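Pantry Shelf Program – Frequently Asked Questions

Who may use the pantry shelves?
All residents of Skemham House may do so. Registration is handled by Neelam Agarwal in Room 7.

How many packages may I take?
Each household may take two packages of pasta per visit.

How should long pasta be shelved?
Spaghetti is laid flat on the upper level, side by side, with packages of one kind kept together. Short pasta goes on the lower level.

May I leave opened packages?
No. Opened food is not accepted – please keep it at home.

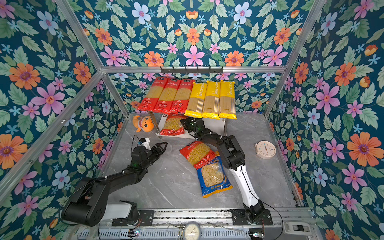 Donations and Deliveries

When are donations received?
Donations are received from 10 a.m. until noon. Large deliveries should be arranged in advance with Essam Soliman at extension 3118.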